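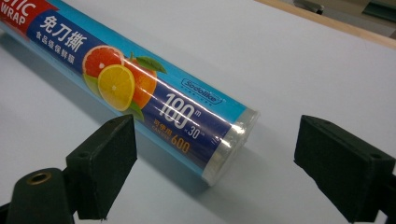
Kitchen Drawer Gallery, Page 212

My name is Uliana Moroz and I collect the packaging of ordinary kitchen things. In April I started to photograph what lives in our drawers in Flenden, before it is used up and the box goes to recycling.

Cling wrap – blue box with a dark navy band, and grapefruit, lemon and orange for decoration. The logo says Sodolike.

The large white characters, 免刀撕, mean more or less "tear without knife". Under them it is written that the film is food grade.

100 m long, 30 cm wide, and the number 600 is for how many uses. I like when a box tells you such things in big letters.

My favourite colour detail is the yellow of the lemon in front of the pink grapefruit. Next page will be baking paper and foil.

Comments (3)

Rowena Sarmiento
We had one with fruit on it too, at my aunt's flat. She kept it on top of the fridge and we were not allowed to touch it!

Pylyp Hutsuliak
600 uses? In my house it would be 20, my kids wrap everything. Please do tea tins next.

Uliana Moroz
Pylyp, tea tins are on page 208 – I have too many of them already. Rowena, mine is kept in the second drawer, beside the freezer bags.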